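Shadow-edge misgrasp is a fault in simulated robot picking in which a gripper closes on the wrong point because the rendered shadow of a container is read as part of the object. It was first logged under that name at Palloson, during bin trials run in the Flimura simulator.

The fault appears at close range, when a dark object lies against an unlit opening and the two share almost the same pixel values. Low-resolution shadow maps add sawtooth edges along container seams, and the depth estimator may take these for object contours. In the Palloson trials, 9 of 273 grasps failed this way – 3 of them with finger contact against the container wall.
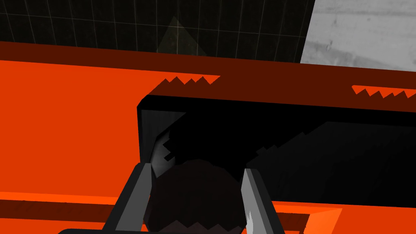

Fasil Kassa objected that the term hides the real cause, arguing that a controller with a working contact check would stop before the fingers loaded the wall, whatever the renderer drew.

Two remedies are in use. The Vávra filter discards contours that shift when the light source is moved. The Coltden patch raises shadow resolution near the gripper, at a cost in frame rate. Neither corrects errors in the collision mesh, which are logged separately.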